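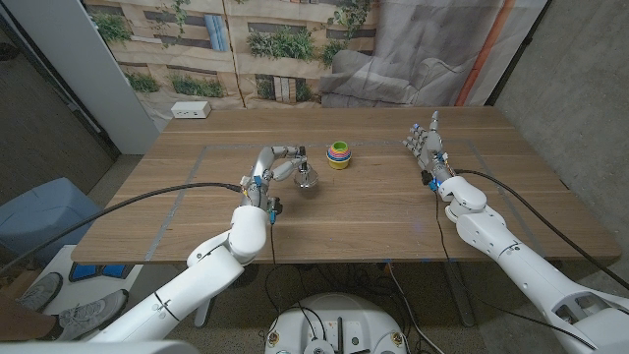 Serrano Night-Time Economy and Road Safety Liaison Group
Minutes of the ordinary meeting held on 01/05/2021 by video link

Present: the chair; two officers from Licensing; one officer from Highways; the police traffic inspector for the eastern sector; representatives of the Landano Rooms, the Billier Street Traders and Nindeo Cars.
Apologies: Environmental Health; the ward member for Serrano South.

1. Minutes of the previous meeting
Agreed as a correct record, with one change. In item 4, "Billier Street (north side)" should read "Billier Street (south side)".

2. Matters arising
2.1 The broken bollard outside the Landano Rooms has been replaced. Highways confirmed that the cost was recovered from the driver's insurer.
2.2 The request for extra lighting in the yard behind the arcade is still with the landowner. Carried forward.

3. Police report on collisions
3.1 The inspector reported on damage-only and injury collisions in the Serrano area during the last reporting year. Of those recorded between ten at night and four in the morning, 15 involved a moving vehicle striking a parked one. Most were on Billier Street, on the stretch between the junction with Landano Hill and the taxi rank.
3.2 A breath test was required in each case where the driver was still at the scene. Figures for arrests and charges will be circulated separately once the outstanding court results are known.
3.3 The Traders asked whether the narrowing of the carriageway had played a part. Highways replied that the width left for moving traffic meets the standard, but that vehicles are often parked well away from the kerb late at night and the usable width is then less. No measurements have been taken after dark.
3.4 The inspector asked that drivers who leave the scene and report later be recorded under their own heading in future. Agreed.

4. Valet parking, Billier Street
4.1 Licensing summarised the position. Two restaurants offer valet parking on Friday and Saturday-type trading hours as defined in their licences. Neither licence has a condition on where cars may be held before being moved to the car park.
4.2 Complaints have been received about double parking outside both premises. The Traders disputed the number and asked to see the log. Licensing will supply it with personal details removed.
4.3 The Landano Rooms said its own attendants use the rear entrance only and do not wait on the street. It would accept this as a written condition if the same applied to others.
4.4 The group discussed a draft condition requiring a marked holding bay, reflective clothing for attendants and a record of each vehicle taken in. Highways advised that a marked bay needs a traffic order and that the cost of making and advertising it is likely to be £4000. No budget has been identified.
4.5 Licensing to redraft the condition without the bay, for comment before the end of May.

5. Taxi rank and late transport
5.1 Nindeo Cars reported 409 bookings from the Billier Street pick-up point in the trial period. Cancelled bookings are not included.
5.2 The main reason given for cancellations was that the driver could not stop at the agreed point — usually because private cars were standing there. Nindeo asked for enforcement after midnight. Highways has no wardens on shift at that time and will ask whether the camera at the junction can be used instead.
5.3 The inspector noted that fewer people appear to move their cars when the rank is working properly, but said the data do not yet support a firm view.

6. Overnight parking for customers
6.1 The Traders proposed that customers be allowed to leave cars overnight in the Landano Hill car park without penalty and collect them by noon. The car park has 70 spaces.
6.2 Highways had no objection in principle. Signs and the payment system would need changing. The operator's contract must be checked first.

7. Any other business
7.1 Loose drain cover at the foot of Landano Hill. Reported again.
7.2 The Traders asked for papers to be sent earlier. Noted.

Actions
Licensing: complaints log (4.2); revised draft condition (4.5).
Highways: width survey after dark (3.3); use of junction camera (5.2); car park contract (6.2); drain cover (7.1).
Police: arrest and charge figures (3.2); new heading in returns (3.4).

Next meeting: date to be confirmed by email.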